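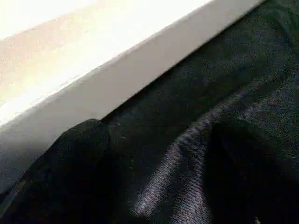

Radka Kadrić

August, cell 2, Cuncombe. Notebook entry, started 08:15.

Fabric handling rules, second pass. Sekar and I went through the draft last night and struck out half of it. What follows is what is left, plus the things that came up on the bench this morning. Ravindra has the old version pinned by the Zanetti controller. It should come down when this one is agreed.

Scope. The rules cover recording and running of any task where the arm works on loose textile next to a hard edge. Dark cloth against a white panel is the reference case and the worst one we have for exposure. Rigid parts stay under the existing sheet.

1. Exposure

Wrist camera exposure is to be locked before the first episode and left alone until the batch is closed. Auto exposure is off. With auto on, the cloth brightens and dims as the white surface enters and leaves the view, and the policy then learns brightness as if it were position. Mahlet showed this on the Hadwood set in June and I have no wish to see it again.

Set the lock on the cloth. The white may go close to clipping on its top face. It may not clip on the edge face, because the step between the two faces is what gives us the height of the panel. In the view at the head of this entry the top face is nearly blown out near the corner, the edge face still holds its grey, and the weave can be read along the lit crease. I count that as acceptable. The deep fold to the right of the crease is nearly black and I would not trust a depth estimate there.

Sekar would like a numerical limit for the dark end as well. Left open. We do not have a good figure and I would sooner have no figure than a bad one.

2. Light

One side only, fixed. Grazing light across the cloth is what makes the folds legible. Even light from overhead gives a tidier picture and a useless one: we lost the ridges completely when the second lamp was on. The lamp position gets marked on the floor with tape. If the tape has moved, the batch is a new batch and takes a new number.

Blinds down whatever the weather.

3. Cloth state at start

The cloth is to be dropped, not arranged. The old sheet said "naturally crumpled", and four people read it four ways. New wording:

Hold the cloth by one corner above the work area, release, do not touch again. If it lands outside the work area, pick up and repeat. If it lands inside, it is valid, including when it has bunched against the panel.

The last clause is Ravindra's and I agree with it. Operators were flattening the bunched ones before pressing start, which removed the hard cases from the data. A mound up against the edge is the case the arm fails on most, so it must be in there.

Lint. Small pale specks show up clearly on dark cloth at this range. Brush the cloth once at the start of a batch and then leave it. Brushing between episodes changes the folds, and the specks do no harm that anybody has been able to measure.

4. Approach to a hard edge

Speed drops to the slow setting once the tool point is inside the edge zone. The zone is drawn on the planned position of the panel, and the panel does shift, so check the panel against the stops at each batch start. Force limit stays where Sorin set it. It is not to be raised to "get through" an episode. If the limit trips, log the trip, keep the episode, mark it failed.

No gripping on the seam between cloth and panel. From the wrist it presents as a thin dark line, and it is tempting to treat it as the cloth boundary. It tells us where the cloth stops being visible. Whether the cloth ends there or runs on beneath the panel is a separate question, and the seam alone does not answer it. Grip on a raised fold away from the edge, lift, look again.

Sorin objects that this costs an extra look per episode. True. Accepted.

5. People in the cell

No change to the main sheet. Enabling switch held for all manual moves, gate shut for anything else. Dropping the cloth counts as entry, so the arm is in protective stop while it is done. I found the pendant hung on the gate this morning with the arm in hold and not in stop. Hold is not stop. Spoke to the early shift.

6. Records

Each batch carries: batch number, cloth type, panel colour, lamp position, exposure value, operator initials, and trips. Batch length is 400 episodes. Shorter batches are allowed if the reason is written down. Failed episodes are kept in the same folder as the good ones with the flag set. Separate folders got lost twice.

Frames with no gripper in view are kept. The Menon import script was dropping them as faulty. They are valid frames and the script is wrong. Mahlet has the fix on her branch and it needs a review before the next import. Until then, import by hand.

Compression. Blockiness is showing in the smooth white and in the dark gradients. Storage is set tighter than it needs to be. I have asked for one batch at the lighter setting so we can compare on the same cloth. If grip selection is no better we go back, as the disk in this cell is not large.

Bench notes, 10:40

Batch 804 opened. Exposure locked on the cloth as per section 1. Panel against stops, checked by me and by Ravindra separately. First trip came early, on a grip close to the edge, which section 4 would have ruled out. The planner still has the old edge zone loaded. Stopped, loaded the new one, restarted under the same number with a note. On reflection it should have been a new number. Rule added:

Any change to the zone file closes the batch.

So 804 is closed short, reason written down.

11:55. Ravindra asks whether the drop rule holds for stiff cloth, which tends to land as a tent. Yes for now. Try it on the canvas and see how many repeats it takes.

13:20. Sorin wants the force limit printed in the sheet so that people stop asking him. I would prefer the sheet to point at the controller setting, so there is one place to change it. Not settled.

Still to do:

Tape for the lamp stand, a colour other than the gate tape.
Review Mahlet's branch.
Dark end limit, Sekar to propose.
Take down the old sheet.
Find out who reset the slow setting on the Zanetti, and when.

Draft goes round to all four this afternoon. Comments in pen on the printed copy, please, with initials.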